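Kitchen Tips: Putting the Groceries Away (and Whether a Machine Could Do It for You)

Every few weeks somebody writes in to ask me whether it's time to start saving up for a robot that will put the groceries away. I love this question! I've been writing down kitchen tips for a long while now, and unpacking the shopping is still the chore I hear the most sighing about, more than the oven, more even than the drawer with all the lids in it. So this month I thought I'd go through how I do it by hand, and say along the way where I think a pair of mechanical arms would manage and where they'd be in trouble.

Clear the counter first. I mean all of it, the mail too. You want one good open stretch where things can land before they go anywhere else. A machine would want exactly the same, and from what I've read it would want it even more than we do.

Sort by where things live. Fridge in one spot, freezer in another, pantry in a third, and a corner for the things that belong under the sink. Boxes and cans are the easy part (stiff sides, same shape every time), and if you told me a machine could stack my pantry shelf by Saturday I'd believe you. My pantry shelf would probably look better for it.

Then comes the soft stuff, and this is where I slow down. Fruit goes in last and on top. Use a shallow bin with rounded corners if you have one, because crumbs and grape stems collect in square ones and you'll be in there with a toothbrush. Put the firm, heavy fruit down first and leave a bit of room at one side for the grapes, which shouldn't carry anything at all. Hold a bunch by the main stem when you lift it, and let it settle before you let go.

Clear plastic bags are a nuisance for everybody. They cling, they wrinkle, they slide off when you think you've got hold of them. I pinch the bag at a fold with one hand and steady what's inside with the other. That takes two hands and a fair amount of feeling in the fingertips, and I've been at it since I was tall enough to reach the counter.

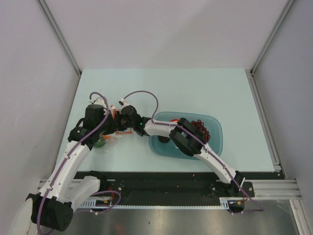
Eulalia Alarcón wrote in to tell me I'm far too hard on the machines. She says speed is the wrong thing to judge them by, and that she'd happily let one take the whole afternoon over her groceries as long as it was gentle and she could be out in the garden. What she wants to know is what happens on a bad week, when the bag splits and there are cherries under the stove. A dishwasher never has to deal with a surprise, she says, and a kitchen is nothing but surprises.

Well, I think that's very fair, Eulalia, and I'll take the point about the afternoon. I don't mind slow either. My bread maker is slow, and I'm devoted to it. The trouble is the bad week. I've handled some 600 bags of groceries in this kitchen by my own guess, and hardly any two were packed alike. One has the eggs at the bottom. One has a leaking yogurt.

Theophilus Nutsugah took the other side and sent me a long letter, which I enjoyed very much. He would start a machine on one small job only, moving fruit from the bag to the bin, and not let it near anything in glass until it had done 100 trips without a bruise. I like that as a rule for grandchildren, too.

A few more tips while we're on the subject, and these hold whoever is doing the work:

Don't wash grapes before they go in the fridge. Rinse what you're about to eat and leave the rest dry.

Take berries out of their box and look underneath. One soft one will spoil its neighbors by morning.

Keep the bin on the same shelf, in the same place, every week. You'll find things without looking, and if you ever do get a helper, mechanical or otherwise, you'll only have to explain it once.

Open a stubborn produce bag by rubbing the edges between slightly damp fingers.

As for my answer to the big question, I'd say not yet for a whole load of shopping, and maybe sooner than I expect for the pantry half of it. I'd gladly hand over the cans tomorrow. The peaches I'm keeping for myself a while longer, and if you have a good trick for getting them home without dents, please do write and tell me.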